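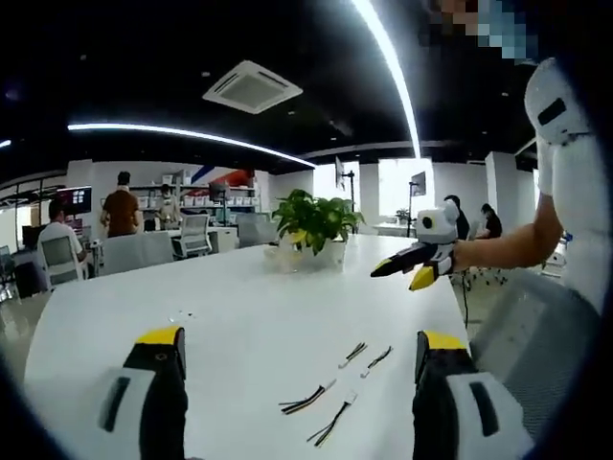 How long can a household in Fodunton keep a damp monitor on loan?

Each household can keep a set for 36 days, and can ask for one renewal if no other home is waiting.

3 min read
51 shares

FODUNTON HOMES TO BORROW DAMP MONITORS FREE OF CHARGE

Rissanen, the housing maintenance firm, is to open a free lending service for damp monitors in Fodunton in April. The service is called Dridness and will run from the firm's counter in Irska Street. It is open to tenants, owners and lodgers, and no proof of income is needed.

Dridness will start with 51 sets. Each set holds two room monitors, a wall bracket, a spare lead and a printed booklet. The monitors record the temperature and the moisture in the air once an hour and store the readings until the set is returned. They do not need an internet connection or a phone.

When a set comes back, staff at the counter will print the readings as a chart and go through it with the borrower. The chart belongs to the borrower. Rissanen will not pass it to a landlord, an insurer or anyone else unless the borrower asks in writing.

"People come to us with a wet patch behind a wardrobe and they have usually been told to open a window," said Sirkka Laitinen, who manages the Fodunton office. "Sometimes that is fair advice. Sometimes there is a leaking gutter on the other side of the wall and no amount of fresh air is going to help. A month of readings gives you something to talk about."

The idea was tried out last winter in 36 homes in the streets behind the old dye works. Borrowers were asked to put one monitor in the room they were worried about and the other in the driest room in the house. In several homes the problem room turned out to be the second one. Two flats were found to have extractor fans that had been connected but never switched on at the wall.

Philomena Quansah borrowed a set during the trial for her ground-floor flat. "I had painted over the same corner every spring," she said. "The chart showed it got worse at night, even when we were away. I took it to my landlord and he sent a builder to look at the outside wall. I had been asking for that for a long time." 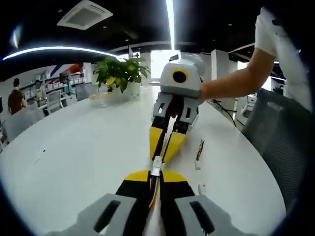 Repairs to the sets will be done in Fodunton, and Rissanen has set aside part of the workshop budget for spare parts over the first three years. Most faults during the trial were small ones – a cracked bracket, a flat battery, a lead pulled out of shape in a drawer. Leads are easy to post. A short length of thin yellow, red and blue wires ending in a small white connector, like the one over the round white table, will go in an ordinary envelope, and borrowers who report a damaged lead will be sent a new one without having to bring the set in. Damaged leads should be returned with the set at the end of the loan. There is no charge for normal wear.

Raghavendra Kandasamy wrote the booklet that goes out with every set. It covers where to place a monitor, how to read the display and what the usual causes of damp look like. It also has a page of blank lines for notes on cooking, washing and heating.

"The notes matter as much as the numbers," he said. "If there is a jump at seven in the evening and you have written down that you had pasta on, that explains it. Please don't put the monitor on a radiator or a windowsill. We had a lot of windowsills in the trial and the readings were no use."

Dridness is not a survey, and the chart will not say who should pay for a repair. Borrowers with visible black mould, a soft floor or water near a socket are asked to contact their landlord or a qualified tradesperson straight away and not to wait for a loan to finish.

Bookings can be made at the Irska Street counter or by telephone during office hours. Callers will be asked for a name, an address in Fodunton and the type of home. Sets can be delivered to anyone who has trouble getting to the counter, and Arvo Laitinen will make the deliveries in the afternoons. The booklet is available in large print on request.

Households that took part in the winter trial may book again, but first-time borrowers will be placed ahead of them until the end of the summer.

Notes to editors

Sirkka Laitinen and Raghavendra Kandasamy are available for interview. Requests should go to Ulla Suominen at the Rissanen press desk. Copies of the booklet can be supplied.

0 comments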